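Software Engineer, Manipulation (Control and Perception)
Gerow Robotics
Full time, on site
Posted 8 July 2018

Gerow builds software for arms and multi-finger hands used in light assembly and parts handling. We are hiring an engineer to work on the layer between perception and joint control. You would join a software group of 20 and report to the manipulation lead.

Most of our code is C++ on Linux, with Python for tools and tests. The planner is called Coman. It takes a target grasp and a depth map and returns a timed path for the arm and fingers. Nustia is our logging and replay tool. Every run on the lab floor is recorded in Nustia and can be played back against a new build of the planner before that build goes near hardware.

What you will do

Maintain and extend the finger controllers, including contact detection and force limits.
Bring wrist camera data into Coman so that grasps can be corrected during the approach.
Cut the time from camera input to corrected path. The current target is 20 ms and we miss it on cluttered tables.
Write replay tests. The suite has 2,090 recorded runs, and roughly 700 of them still lack a usable pass condition.
Spend time in the lab. Expect to be at the robots two days a week, more before a release. 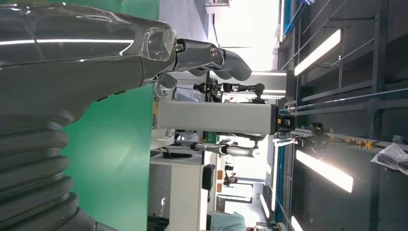 Gray multi-finger hand over a green tabletop, seen from the wrist, with other arms in the lab behind it.

What we need

Solid C++ and experience with code that has to run on a fixed cycle.
Working knowledge of kinematics and camera calibration. You should be able to find a bad hand-eye transform from logs.
At least 2 years on real hardware, in industry or a research lab.
Clear written English. Design notes are reviewed before code is.

Useful but not required: tactile sensing, trajectory optimization, CAN or EtherCAT drivers, experience with the Indance motion library.

The position starts in October. Relocation costs can be discussed. We cannot offer remote work for this role.

To apply, send a resume and a short note on a control or perception bug you tracked down, including how you found it. Code samples are welcome if you are free to share them. The interview is a phone call followed by one day on site, part of it spent reading logs in Nustia with the team.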